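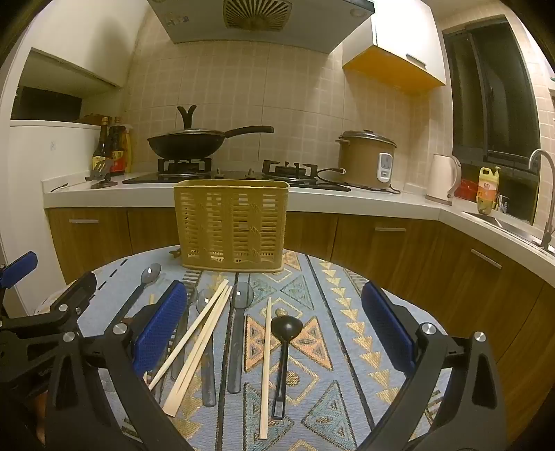

By the newsletter editor, Clelach Health Workers' Association
April | 2 minute read

Many of you have been asking what is happening with the night meals at Clelach General, so I thought I'd set down what we know so far, even if parts of it are still up in the air.

When Virent handed the canteen contract over to Firnent, the hot counter began closing at 8 pm, and anyone on a late ward has had to make do with the machines by the lifts. We put a petition round and 640 of you signed it (thank you, and thank you to the porters who carried it from floor to floor!). The hospital management met us afterwards and has agreed to a trial of a late counter, open until 2 am, with 200 hot meals a night to begin with.

It isn't everything we asked for. We wanted 300, and we wanted the Hutapea wing included, where the midwives have the longest walk of anybody. That part goes back to management next month, and I'm hopeful, though I've been hopeful before.

In the meantime, do please keep your receipts if you've been buying supper out, and drop a copy into the association's box beside the pharmacy. Agency nurses and student nurses are welcome to do the same.

Recent items
Parking permits: what changes for night staff
Uniform allowance forms now at reception
Our membership reaches 1,574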